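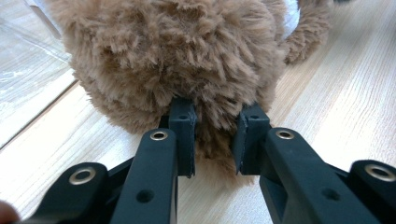

20/05/2018
By the Dedo project office, Lutville

Progress on handling rules for hand-held grippers, second period

Work in this period covered the draft operating rules for collecting grasp recordings by hand. The draft now has 6 sections. Sections on grip force and operator posture are complete. The section on soft and long-pile objects was rewritten after review at Otwood, where operators had read "secure contact" in different ways.

The revised wording is as follows. Both fingertips must touch the object before closing starts. Loose fibers may lie between the pads but must be kept out of the linkage joints. The operator's fingers stay behind the outer links while the grip is closing. Packaging film may remain on the floor if it is clear of the approach path.

Joint inspection is now required every 5 sessions. Mulligan has asked for a shorter interval where fur or yarn is handled, and we support the change. It has no effect on the budget.

Two items are open: the wording on pad replacement, and the form used to log a rejected grasp. Both sites will comment on these in the next period. Training for new operators, planned for February, was completed and is charged to the first period.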